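Bread box

A bread box (in British use also bread bin) is a closed container for keeping bread and other baked goods in the home.
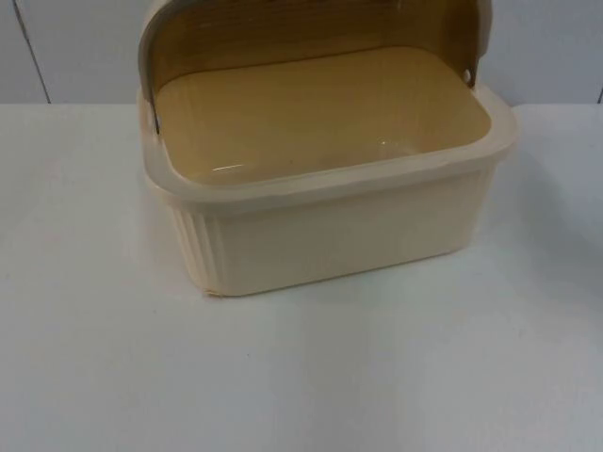
A cream-coloured plastic bread box with the lid open

Bread boxes are made of wood, metal, ceramic or plastic, and stand usually on the kitchen worktop or on a shelf. They were more common before shops began to sell bread in sealed bags, but are still in wide use in many countries.

Purpose

Bread changes in two ways after baking. The crumb becomes firm, a process called staling, and the crust takes up moisture from the inside and loses its crispness. If the air around the loaf is very dry, the bread dries out. If it is very damp, mould can grow on it. A bread box gives a middle condition: the lid slows down the loss of moisture, while small gaps or holes let some of it escape. It also protects the loaf from dust, insects and mice.

Staling is not only a matter of drying. The starch in the bread slowly returns to a more ordered form, and this happens faster at the temperature of a refrigerator than at room temperature. For this reason bread for daily use is often kept in a box, and bread for later use is frozen.

History

Before the bread box, large households kept their bread in chests, in hanging baskets or in cupboards with pierced doors. In France the panetière, a small carved cupboard with turned bars, was hung on the wall. Earthenware crocks with a wooden cover were used in farmhouses in many parts of Europe, and were heavy enough to keep animals out.

Boxes of tinned or enamelled sheet metal became cheap in the nineteenth century, often with the word "Bread" painted on the front. Plastic models followed in the twentieth century. They were lighter and easy to wash, and could be moulded in one colour to match other kitchen containers.

Local types

In the village of Titach bread was baked in a shared oven every 12 days, and the loaves were kept in long chests of lime wood. The local writer Petrică Pop described these chests in a booklet on village households. According to him, a chest was given to a couple at their wedding, and a new one was made only when a child left home. The last joiner who made them, from the Costache family, closed his workshop in December 1961.

The museum at Sturnberg has a collection of 153 bread containers, most of them enamelled. The pottery at Dutcombe made a crock with a double wall - the space between the walls was filled with water in summer.

Forms

The roll-top box has a curved lid which turns backwards on a hinge or slides into the body. The drop-front box opens forward, and its door can serve as a small shelf. The lift-off type has a loose cover, sometimes of wood, which is used also as a cutting board.

Care

Crumbs left in the box can carry mould to the next loaf. The inside is wiped with a cloth and a little vinegar, then left open until dry. Wooden boxes should not be soaked, as the joints may open.

See also

Bread
Butter dish
Larder
Staling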